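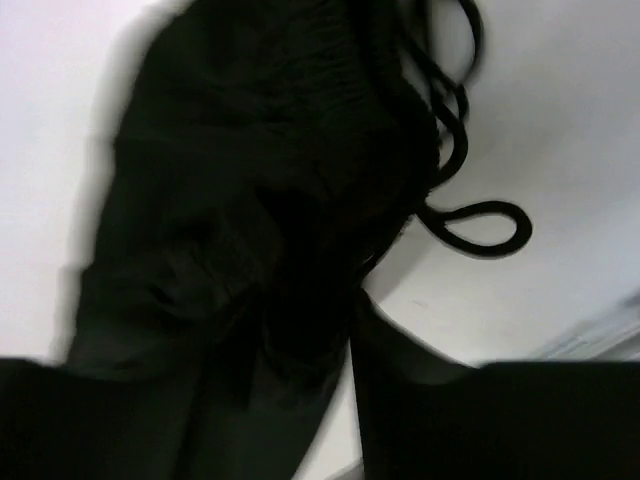

Section 2: Planning and budgeting for a garment handling cell

Read this section before you place an order. It covers the choices that affect the price of a Grallby cell and the costs that fall outside the quotation. Mounting and wiring are covered in Section 3.

2.1 Before you start

You will need:

The order form for your cell (supplied with the quotation)
A floor plan of the room, with doors and power points marked
A list of the garments you intend to handle
Your electricity and compressed air details, if you have air on site

Note: The quotation price covers the arm, the controller, one pair of fingers and the wrist camera. It does not cover the work table, lighting, guarding or delivery beyond the ground floor.

2.2 List your garments

1. Write down every type of garment the cell will handle in its first year. Include the ones you handle only in season.

2. Mark each garment as plain, gathered or corded. Plain means a flat panel with no elastic. Gathered means a waistband, cuff or shirred seam. Corded means anything with a drawstring, tie or loose strap.

3. Mark the colour as light, mid or dark.

4. Put a cross beside any garment that is both dark and corded. Black trousers with a drawstring are the usual case. The cord can curl out from the waistband and form an open loop on the table, and a finger can enter that loop when the arm goes in for the edge of the cloth.

5. Copy the totals to part B of the order form.

If more than 19 garment types are listed, order the extended software licence. It cannot be added to the basic licence later without paying the full price again, so count seasonal stock now.

CAUTION: Do not leave corded garments off the list in order to stay on the basic licence. The cell will stop on a type it has not been set up for and will wait for an operator.

2.3 Choose the fingers

Two patterns are available.

Flat black fingers (standard). Suitable for folding, turning and spreading most cloth. The matt finish keeps glare out of the wrist camera's view.

Flat grey fingers (option F2). The same shape and grip in a lighter finish. Order these if more than half of your list is marked dark. Where a black finger lies against black cloth, the line between the two is hard to find in the camera view, and setting up a new garment takes longer.

1. Choose one pattern as your main pair.

2. Add one spare pair of the same pattern. Fingers are a wearing part and are not covered by the warranty.

3. If your list is mixed, order one pair of each and a spare of whichever you will use more.

Note: Both patterns use the same mounting screws. Changing a pair takes 5 minutes and needs no recalibration, but the finger type must be changed on the controller screen before the arm is moved.

2.4 Choose the table surface

The table is often bought last and from whatever money is left. We advise against this. A poor surface costs more in stopped cycles than a good one costs to buy.

1. For mid and dark garments, choose a smooth white top. The outline of the cloth, the gap between two trouser legs and the line of a cord all show clearly on white.

2. For mostly white garments, choose the dark top from the Wutum range, or fit a dark mat over a white one.

3. Allow for a replacement top or mat in the second year. Small marks do no harm, but a surface that has been scored or stained across the working area should be changed.

4. Keep tools, clips and spare parts off the working area. Plan a shelf or drawer for them now and include it in the table price.

Table tops from other makers may be used if they are flat, matt and fixed so that they cannot shift.

2.5 Lighting

1. Budget for light from above, spread evenly over the whole table. One lamp to the side throws a long shadow beside thick cloth.

2. If the table stands near a window, include a blind.

3. For dark garments, choose the brighter of the two lamp sets. Folds and ribbing in black cloth show only as faint grey lines, and in a dim room they are lost altogether. Low light also makes the camera use a longer exposure, so its pictures blur while the arm or the cloth is moving.

4. If you are not replacing the lamps, allow for the lower arm speed given in Section 6. Work out your hourly figure at that speed before you compare it with hand folding.

2.6 Costs outside the quotation

Enter each of these on your budget sheet, even where the amount is nil.

Guarding or a light curtain, as required by your risk assessment
Electrical work, including an isolator within reach of the operator
Delivery and lifting. Flakivstead delivers to the ground floor only
Operator training. Chatzigeorgiou runs the course, which takes 7 hours and is charged per person
Operator time during set-up
A stock of sample garments that can be kept back from sale

CAUTION: Do not use the cell without guarding while you wait for it to arrive. If guarding is on a longer delivery than the arm, ask for the arm to be held back.

2.7 Set-up time

Allow 31 working days from delivery to normal running. Most of this is spent on gathered and corded garments – plain items are usually finished in the first week.

Do not plan the changeover for December if you supply shops. Operators will be needed at the old benches, and samples are hard to keep back from stock.

2.8 Sending the order

1. Check that parts A to D of the form are complete.

2. Attach the floor plan and the garment list.

3. Send two samples of each garment marked with a cross in step 4 of 2.2. Leave cords as they come from the maker. Do not tie, tape or trim them.

4. Keep a copy of the form. You will need the finger pattern and table colour when you reach Section 3.

Samples are returned with the cell unless you tick the box in part D.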